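About Zedden

Who we are
What we do
How the work changed
People
Visit or join us

Who we are

Zedden is a small company that sorts, checks and repacks household goods. Shops and online sellers send us items that came back from customers, or that arrived from the factory in the wrong packing. We open them, look at them, clean them when it is necessary, and put them in order again so they can be sold or given away. We started in one rented hall with 11 people and one long table. The table is still with us, it stands in the lunch room now.

The company was founded by Gerrit Van der Merwe and Loan Tôn, who had worked together before in a warehouse for kitchen goods. Gerrit takes care of the customers and the contracts. Loan leads the daily work and has done almost every job in the building, including driving the van.

Our customers are mostly small and middle-size sellers. Holovko sends us kitchen and bath items. Cuvier sends us office supplies and small textile goods, such as socks, cloths and insoles. On a normal day we handle 4,000 items. Before the holidays and in January it is more, and in these weeks we ask everybody not to plan vacation if they can avoid it.

What we do

The work sounds simple, and a part of it is. A cup must be looked at for cracks, a container must be closed with the lid that belongs to it, a pack of notepads must be counted. Other work is more difficult than it sounds. A cloth never lies the same way two times. Black fabric on black fabric is hard to see, also for a person with good eyes at the end of a shift.

For many years all of this was done by hand. It was good work, but it was hard for the wrists and the shoulders. In one bad winter we had so many people at home with pain that Loan and Gerrit both stood at the tables for six weeks. After this winter we began to think seriously about automation.

How the work changed

We did not want to buy a large line with belts. Our items change every week, and a line likes items that stay the same. So we began with work cells with two robot arms each, which stand in a row on the north side of the hall. Every cell has a name on the work plan, and the oldest one is called Usivo, after a project that Hưng Lã had at his technical school. The arms learn their tasks from our own people, who show them a movement many times until it is good enough.

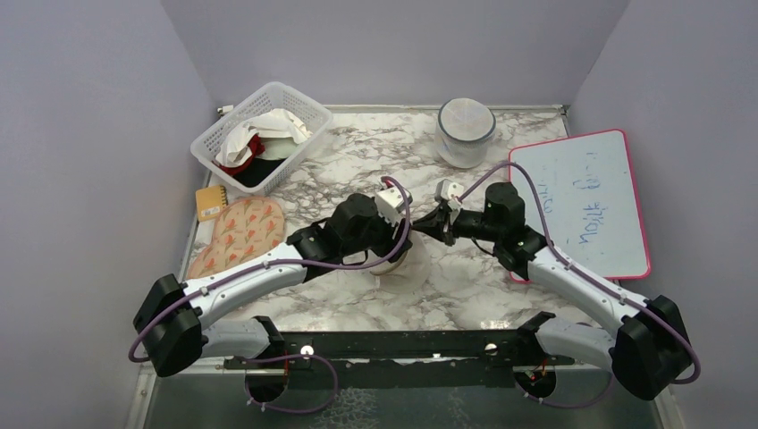 At the beginning, the arms were slow. In the first month we finished fewer items than before, and we had to explain this to Holovko, who was patient with us. Transparent things were the worst problem. Soft things were the second worst. We changed the lights, we changed the fingers of the grippers, and we wrote down each mistake in a list that reached 419 lines. The list is printed and hangs beside the door to the hall. New employees read it in their first week, and some of the lines make them laugh.

Today the arms take over a good part of the lifting and placing of small items. The people decide what is damaged and what is still good, they answer for the quality, and they do everything that is too large, too heavy or too strange. They also teach. To show a movement well is a skill of its own, and we pay for it like for any other skill. An employee who has finished 247 hours as a teacher of the cells moves to the next pay grade.

We want to be open about what was lost also. At the long table people talked all day. At the cells each person has a place alone, and in the first months several colleagues told us that they went home less tired in the hands but more tired in the head. This was a fair complaint. We now change places every two hours, nobody teaches for a full day, and the break is taken together at 10:30. It is better than it was, but we are still working on it.

Nobody lost the job through the cells. We promised this in writing before the first one was delivered. Two colleagues decided to leave because they did not like the new kind of work, and we helped them to find another place. We understand their decision.

People

Kiều Ông is the leader of the teaching group. She came to us as a packer and was at first against the arms, and she said so loudly in the meeting. Gerrit asked her to test the first cell because she would be strict with it. She is still strict. "When the arm does a thing badly, I ask first what I showed it," she says. "Mostly I was in a hurry."

Sơn Khổng keeps the cells running. He changes fingers and cables, cleans the surfaces and decides when a cell must stop. Every employee is allowed to stop a cell, without asking him first, and without giving a reason until after the break.

Hưng Lã writes the programs and keeps the records. He also plans the trials with new items, and he is happy if you bring him something difficult to hold.

Loan still walks through the hall each morning and talks with every person who is at work. If you have a complaint, this is the best moment for it.

Visit or join us

School classes and other companies can visit the hall in the afternoon, in small groups. Please write to us three weeks before. Closed shoes are necessary, and long hair must be tied.

We look for people for the early shift and for the teaching group. You do not need experience with robots. You need patience, careful hands and enough English or Vietnamese to talk with your colleagues. The training takes four weeks and is paid in full from the first day. Please send a short letter to Loan Tôn and tell her what work you did before, a list of certificates is not needed.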